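Subject: Re: [bench-talk] The arm on second shift 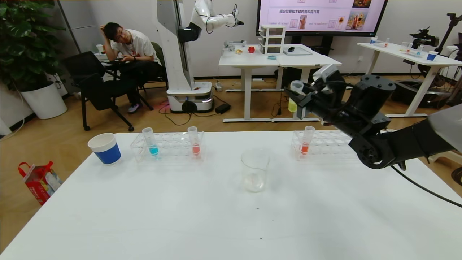 bench-talk digest, Vol. 14, Issue 9

27 Feb 2024

On the Devport list, somebody wrote:

> We've been told Orkodum is coming to our prep room in April. Management
> says it will "free us up." Free us up for what? Has anyone on this list
> lived with one, and do you still have a job?

I still have a job. It has a new title with the word "workflow" in it and the same pay.

We've had Orkodum at the Darkden site for a while now. The arm moves the test tubes. Yellow, red, blue, it has no favorites, and it holds a tube upright with more patience than I ever managed after lunch. In January it did 1,268 transfers. The old bench record for a month was 904, set by a person, who got a mug.

What changed is mostly the sitting. I used to be on my feet all day wishing for a chair. Now I have the chair, and I've learned you can get a sore elbow from propping your head up. Officially this is called supervision. You need to be near enough to hit stop and awake enough to want to.

Some practical things for Devport:

Racks go back in the same spot every time. We put tape down at Morris after the third argument.

Leave the middle of the table clear. People will set their coffee there. Talk to them early.

Ask who signs the log when the arm does the work. We still initial every tube, so I have now personally vouched for 1,733 things I didn't touch.

Get the retraining hours in writing before April. We were promised them out loud, and out loud is where they stayed.

Two of our temp slots were not renewed. The slides at the kickoff didn't cover that, so I'm covering it here. The rest of us do more paperwork and less pouring, and my wrists feel better than they have in years, which annoys me.

Bring a cushion.

Last updated: Tuesday
This site uses cookies to remember your list settings. Accept / Manage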